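Category: Company News / Retail & Grocery

This website uses cookies to give you a better visit. Accept all | Manage settings

Petrauskas opens its renewed snack section in the Undton store

UNDTON – Grocery company Petrauskas announces that the snack section of its Undton store is open again to customers from this Sunday at 9 a.m. The section was closed in September for a full change of shelving and a new order of the products. It now carries 64 kinds of crackers, bars and thin cookies.

Snack boxes and shelving, Undton:
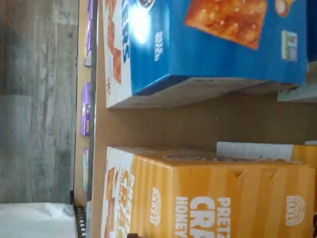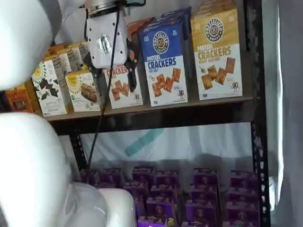
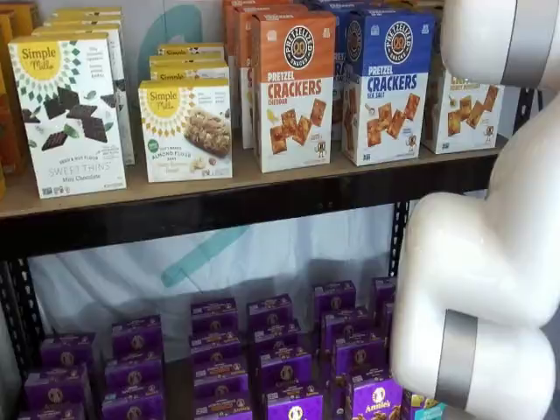
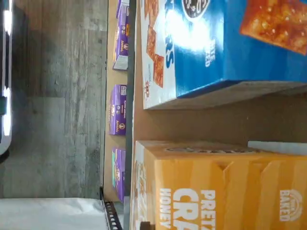 The main idea of the new section is that a customer should find a box by its front and by its color, without reading every price label. For many years our crackers were ordered by supplier, and this order was clear to our buyers but difficult for the people who shop with us. Now the products are grouped by how they are eaten: sweet thins and soft bars come first, and savory crackers follow. Flavors of the same cracker stand as neighbors, with free board between them, as with the blue Pretzelized sea salt box and the gold honey mustard one. Identical boxes are kept in a row behind the front box, so that the picture on the front remains easy to recognize while the stock becomes smaller.

"We watched how people choose a cracker, and mostly they choose with their eyes from two steps away," says Inger Thygesen, who is responsible for the dry goods assortment at Petrauskas. "When the sea salt was on one side of the aisle and the honey mustard on the other side, they took the first one and went to pay. I think this was a pity, also for the customer."

The shelving was delivered by Grorker, a supplier of store furniture from Nosirmont. It is a system of black metal uprights with small slots, in which the boards can be placed higher or lower. The old shelves had a fixed height, and the tallest boxes had to lie down. With the new uprights the staff can move a board in the morning before opening, and no tools are necessary. The distance between boards was decided after the team measured the packages of the complete assortment – this work took longer than the building itself.

"A cracker box is a light thing, but it is wide and thin, and it falls easily when somebody takes the one beside it," says Steinar Stougaard, project leader at Grorker. "We have tested different boards and different depths together with the people from the store. They knew very well which boxes fall."

The team also looked at the light. Many snack boxes have a glossy surface, and under a strong lamp one part of the name can disappear in a white spot. For this reason the lamps above the section were moved a little toward the aisle and turned down. Customers who still find a product difficult to read are kindly asked to tell the staff, because small corrections will be made during the first weeks.

The renewed section is placed between the breakfast products and the tea. All products from the former section stay available, with the exception of 2 seasonal items which return in winter. Prices are not changed by the new order.

On the opening day customers can taste crackers and soft bars at a table near the entrance, until 4 p.m. or as long as the stock allows. The first 600 visitors receive a paper shopping bag.

The Nosirmont store of Petrauskas will receive the same shelving next. The date is not decided yet and will be announced separately.

Contact for press: Inger Thygesen, Petrauskas, Undton, extension 1582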